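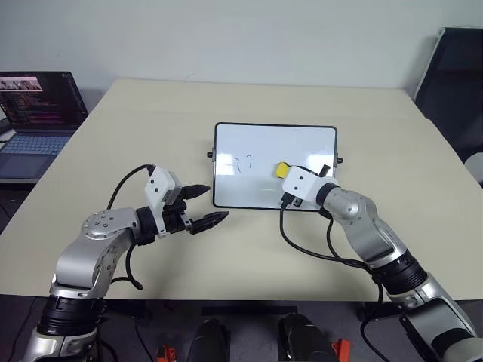 A tabletop whiteboard and its yellow eraser, Dulthorpe room

Progress report to the Kavanagh Fund
Small Boards project, Dulthorpe Learning Rooms
Written by Anathi Ntuli, 16 Nov 2019

Hello again, and thank you for being so patient with me over the last report (I know it was short!). There's a lot more to tell you this time, now that the boards are out of their boxes and people are scribbling on them every week.

What we've bought

You gave us £975 for the year and most of it has gone on the boards themselves. We have 16 of the small ones with the black frames, the sort that stand up by themselves on a table, and I'm so pleased we went for those over the flat ones. At the Tatent site last year everyone had to hold their board on their knees, and half of them ended up under the chairs. With these you can write, sit back, have a think and write some more. They tilt too, which is a blessing for anyone who gets glare off the ceiling lights.

Each board has its own eraser. Magdalini Spanos, who takes the evening number group, wanted yellow ones so they'd show up at the bottom of a bag, and she was quite right. We've had 4 go missing since September and all of them came back.

How the sessions are going

The number group is full and the letters group is nearly there. Magdalini starts every session with what she calls a warm-up mark: everyone puts one figure or one letter on their board, any size, any wobble, and turns it round to show the table. It sounds like nothing, but people who wouldn't pick up a pen in the first week are now the first ones done. Sessions run for 90 minutes with a tea break, and most weeks we have to chase people out at the end.

We did try a longer Saturday session and I don't think I'd do it again. Everyone was tired by the last half hour, me included!

The wiping problem

I promised to be straight with you about what isn't working, so: smudges. Blue marker is the worst for it. You rub at a few strokes and get a grey cloud across the middle of the board, with a paler smear trailing off towards the corner, and the strokes you were after are still sitting there.
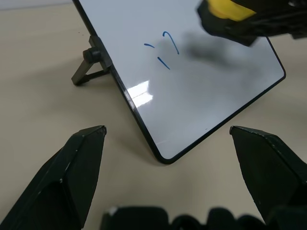 What we're doing about it

Magdalini and I have been trying things out on one board before we let the groups loose on the rest. A harder press with the eraser is one, a damp cloth at the end of the night is another, and I've asked Flekuvov for a price on different pens. I'd like to keep blue if we can, as several of our learners find it easier to read than black. If the pens come in at a sensible price I'll pay for them out of what's left and send you the receipt.

Before the next report

We still need a proper box to keep the boards in, with dividers so the frames don't knock together. I'd also love to start a second letters group after Christmas, and I'll write to you separately about the room hire for that. Do come and sit in on an evening if you're passing. There's always a spare board and plenty of tea.

Anathi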